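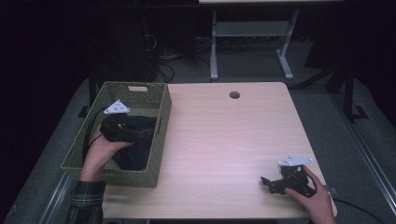 Laundry is the chore everybody wants a machine to take over first, and I get more mail about it than about stains and squeaky hinges put together. So let's talk about where things stand! Washing and drying have been automatic for ages. The part in the middle – getting one thing out of a basket and flat on a table – is still the hard bit. A dark item crumpled at the bottom of a basket has no corners you can see and no obvious top, and a navy one is about the worst, all shadow and folds. You and I just reach in and feel for an edge. A two-jaw gripper has to pick a spot and pinch, even when it's a person's hand holding the gripper and doing the steering.

I tried a pair of hand-held grippers myself one Saturday at the Jamholm makers' fair, and I loved it. Fifteen minutes in I had folded one dish towel, badly, and I was grinning like a kid. Try it at home with two pairs of kitchen tongs and a T-shirt if you want to know what the machines are up against.

What can machines do right now?

Floors: yes. Pick up the cords first and it's the best helper in the house.

Dishes: washing, yes. Loading, not in my kitchen. A wet glass bowl is a nightmare to grab.

Folding: slowly, on a good day, with towels. The folding demo at the fair took 78 seconds on a hand towel and got the corners lined up better than I do. Fitted sheets, forget it (but then I can't do those either).

Sorting socks: I'm hopeful! My neighbor's Kikar sorter handles plain white ones and gives up on stripes.

Shop floor: bin picking is well along if the parts are stiff and all alike. The Orozco cabinet shop has an arm that feeds hinges all day and never drops one while I'm watching. Rags and drop cloths still go in the hamper by hand.

Some tips that help you today and will help a machine later on:

Use a low, open basket with a wide mouth. Deep hampers make everybody dig.

Don't pack it full. A few things at a time come out without dragging the rest along.

Keep a clear table next to the basket, at hip height if you can. Mine is 36 inches and my back is happy with it.

Shake each piece once by the shoulders or two corners before you lay it down.

Turn sleeves and legs right side out before the wash – future you will be thankful.

Next month I'm trying the Istell towel folder on a full week of family laundry, beach towels included.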